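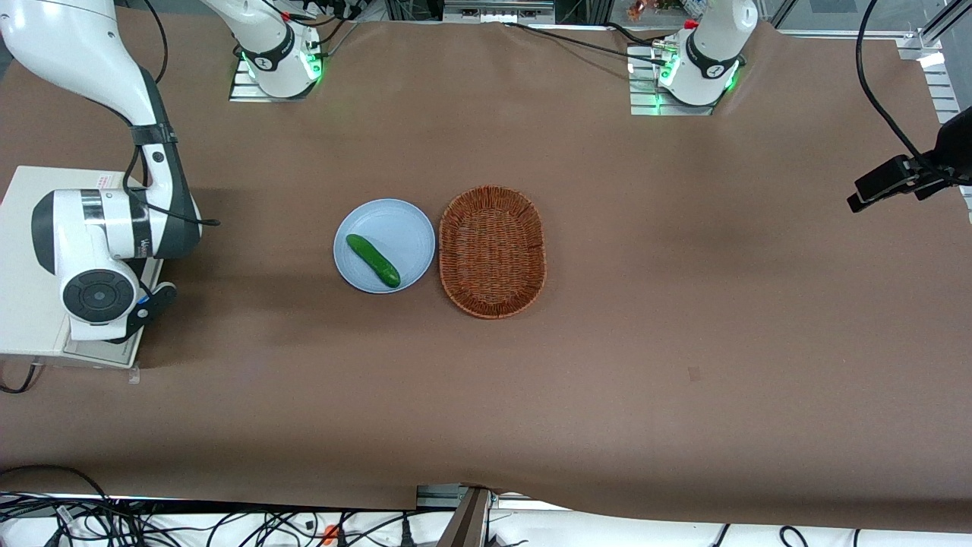
26 December 2025. Spent the morning on section 7 of the cell rules, the part on resetting the table between runs. Umesh's draft said only "restore the start state," and three operators would read that three ways. I rewrote it with the current layout as the reference: plate on the left, basket directly to its right, near enough to touch, cucumber on the plate at a diagonal with the darker end toward the lower right. Basket empty. Both base rings green before anyone calls ready.

Pramila objected to "near enough to touch." She wants a gap in millimeters. I set it at 15 for now, with a note that it is provisional until Harsh repeats the placement check in March.

Paper cover: old rule says replace when damaged. Wrinkles are not damage in my reading, but they change the shading under the lower half of the table, and that gets into the vision results. New wording: replace when wrinkled or marked, or after 90 runs, whichever comes first. Ostap will complain about the cost of paper.

Cables along the front edge still have no rule. The Jotness guide we copied from covers only cables inside the reach of the arms. Added a line: tie and route to one side, check at each shift change. Not yet approved.

Sent to Jocelyn as change request 931. Left section 8 alone.

2 comments | 0 shares
Print this entry | E-mail this entry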